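Handheld grippers for demonstration recording – Barkura pair or Cesby?

Started by mossgate_eng, January 31, 2026

mossgate_eng
We need to record two-handed sorting tasks without tying up the arms, and I have quotes for two handheld sets. One is the Barkura pair, the other is the Cesby single with a second unit added at a discount. Both record finger opening and wrist camera video. The Barkura comes with parallel block fingers, the Cesby with a curved soft finger.

Objects are mostly thin: dowels, plastic rod, a few flat strips. Sessions would be 20 minutes, two operators taking turns. I'd like to hear from people who have used either for more than an afternoon.

tolworth
Cesby owner since October. The tracking is good and the software is better than it needs to be. The soft finger is poor on anything thin. A rod rolls along the curve as you close and ends up at an angle you didn't ask for. If thin stock is most of your work I would look elsewhere.

Aled Phillips
I run a Barkura pair most days. Hardware first, software after.

The fingers are plain blocks with flat inner faces, held by screws. They close parallel and stay parallel. I have recorded 300 episodes on the current set of pads and the faces are still true. The finish marks easily and picks up dust, neither of which matters. Opening is wide enough that you can come down over a bin wall without much thought.

Our present task is rods and sticks in bins, so close to yours. Wrist view from one of the two units, with the other at the right:

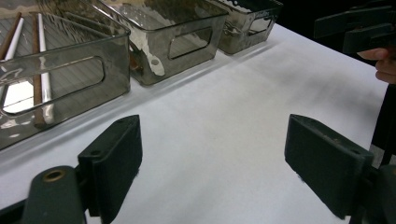

Wrist camera, gripper open, tinted bins at the back left. Wooden sticks and white rods in the nearest one.

Two points on that. First, both finger pads stay in view when the gripper is open, so you can judge the gap from the video alone. Second, look at the glare on the bin walls. Tinted glossy plastic is hard going for any camera, and the Barkura exposure control is not clever. Lock it before each session. The setting is under Capture, then Advanced, and it resets at power-off.

Software: adequate. Export is slow and the file naming is fixed. The left and right streams are synchronised by a cable between the units, which works but limits how far apart your hands can go.

mossgate_eng
Useful, thanks. Is the cable long enough to work either side of a row of bins?

Aled Phillips
Yes for a normal bench. No if you want one operator at each end. Korkusero sell a longer lead that fits. I have not tested it for dropped samples.

pj_lathe
I disagree about the pads. Ours were smooth enough that a glossy rod would turn in the grip if picked up off centre. We put thin rubber on both faces and re-zeroed the opening. It should be textured from the factory at that price.

Aled Phillips
Which batch? Mine have a slight texture as supplied. I get some turning on the white rods and none on the wood. I left the pads bare as the arm will run the same fingers, and I would want rubber on both or neither.

pj_lathe
Early batch, so that may be it. Agreed on matching the arm.

tolworth
To be fair to Cesby, they now list a flat finger. It is 50 extra per unit and the lead time is 14 days. With that fitted my complaint about rods mostly goes away, and you get wireless sync and sensible exports. I still think the software is worth paying for. Renaming files by hand gets old by the second week.

Aled Phillips
A rename script is ten lines. A finger that flexes is a fault in every episode you record. I would need to see the flat version loaded before I trusted it, as the mount behind it is the same one.

tolworth
The mount doesn't flex. The old finger did. I've had both off and checked them on a surface plate.

Aled Phillips
Fair enough, I've only handled the old one.

chae_user2
Has anyone compared weight? We use the Chae set and operators complain about the wrist after the second session. It is nose-heavy with the camera fitted.

pj_lathe
Barkura is not light either. Balance is better as the body sits further back over the hand. We swap operators at 20 minutes and have had no complaints.

mossgate_eng
Leaning towards Barkura for the fingers, with the exposure locked. I've asked Cesby for a loan of the flat finger first. Aled, do you re-zero the opening between operators or only at power-up?

Aled Phillips
Power-up, and after any knock. Close fully on nothing, hold the trigger until it beeps, then check the reading against a gauge block.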